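Last updated: 7/8/25

Filed under: Gear & Gloves / Club Reviews / Teleop

Thin knit gloves for controller work — one semester with the club

Quick one because the build list for September is due and people keep asking. We run a student teleop club out of Vastemstead. Members drive an arm with VR hand controllers, the arm picks up things, the runs get saved, and the software half of the club trains on them. So hands on controllers for a long time. Sweaty, shared, kind of gross by week two.

We tried three kinds of gloves. The one we kept is the Fedoruk knit glove, black, full finger, thin. Bought a pack out of the club budget after the old ones fell apart. Review is of those, with some notes on how they go with the rest of our setup.

Fit

Stretchy. One size is supposed to fit everybody and it mostly does. Our smallest member gets extra fabric at the fingertips, which matters more than you'd think when you're trying to find a button without looking. Biggest hands in the club had no complaints except the cuff is short. Leaves wrist showing between glove and sleeve. Fine for us, the straps go there anyway.

They go on fast. When you're swapping drivers every 17 minutes (our rotation, long story, we tried longer and the runs got sloppy) fast is good.

Grip

Better than I expected from plain knit. No rubber dots on the palm so the controller can turn a little if you squeeze hard and twist. On a fresh pair it's barely there. On a pair that's been washed a bunch, more. We had one driver who wraps the handle with tennis tape and that fixed it completly. Didn't do it to all of the controllers because cleanup is a pain.

Bare hands still have the best grip for the first few minutes, then they don't. Gloves stay the same start to finish. That's the whole argument for them really.

Thumbstick and buttons

Stick is fine. Full stop. You feel the rim through the knit and small moves work.

Buttons are so so. The little face buttons sit close together and with fabric on your thumb you can hit two. We remapped "drop everything" away from the button next to "save run" after a bad afternoon. Do that on day one if you're setting up a new club. Menu stuff is anoying in gloves, so let somebody at the keyboard handle it.

Trigger no problem. 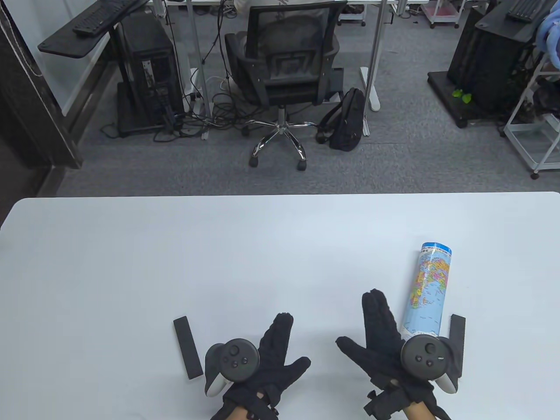

Gloves on, both controllers, at the club table. Rolled world map is on the right.

The map is one of our task objects by the way. Long, light, rolls if you look at it wrong. Task is pick it up and stand it in a bin. Good test of the gloves too, since you end up making tiny wrist corrections the whole way across and any slop in your hold shows up at the far end of the tube. With gloves I get it on maybe the second try. With the old leather ones it was hopeless, couldn't feel the stick at all.

Heat

Warm but ok. The knit breathes. In our room with the computers going it gets stuffy late in the day and I'd rather have these than anything with a coating. Hands are damp after a full rotation, not soaked.

Next driver gets a fresh pair. House rule. Used pairs go in the mesh bag and the mesh bag goes home with whoever lost the last scrimmage.

Washing

Cold wash, hang dry. Somebody put a batch in the dryer and they came out for toddlers. The rest have held up. Some pilling on the palms where the handle rubs. A seam opened on one thumb, ours to fix, took a needle and a minute.

Black is the right color. We had a light pair for a bit and they looked filthy after one session no matter what.

Straps

Not part of the glove but you should know. A thin glove over a strap with a buckle can bunch. Put the strap on first, flatten it, then pull the cuff down to it. Other way around you get a ridge under the heel of your hand and by the end of the rotation it's all you can think about. Took us most of a semester to agree on the order, still gets argued.

Did it help the runs?

Sort of. We logged 260 saved runs before the gloves and 200 after, so not a clean comparison, and people got better at driving in between. What I can say is fewer dropped controllers and fewer people bailing early in a rotation. Our software people say the later set is smoother. I'd guess part of that is practice and part is gloves — no way to split it with what we have.

At the Movdale meet we drove in them all day. Other teams mostly bare handed. We placed mid table, same as last year, so don't buy these for the trophies.

Vs. the others we tried

Leather work gloves: no. Too thick, can't feel anything. Good for moving tables.

Rellomholm coated glove: great grip, hot, leaves a sticky feel on the handles after a few weeks. Some of our drivers still like them for short heats. If you only do short heats get those instead. Costs more too.

Nothing: fine if you have your own controller and don't share. We share.

Good

Thin, quick on and off, stick feel, washes ok, cheap enough to own a lot of.

Bad

Loose fingertips on small hands, double presses on the small buttons, slides a bit once worn in. Sizes would help alot. Fedoruk only makes the one.

Who should get them

Clubs that share controllers and do long sessions. Classes too — we lent a stack to the intro robotics class and they came back asking where to order. Solo people at home, probably skip.

Score: 4 out of 5. Would be higher with a small size. Ordering 2 more packs before September, and if the palm wear gets worse I'll update this page.

Related
Controller handle tape, three kinds compared
Movdale meet recap: what broke and what we fixed in the parking lot
Picking task objects that are hard but not impossible
Rellomholm coated gloves, short review
How we run driver rotations at Vastemstead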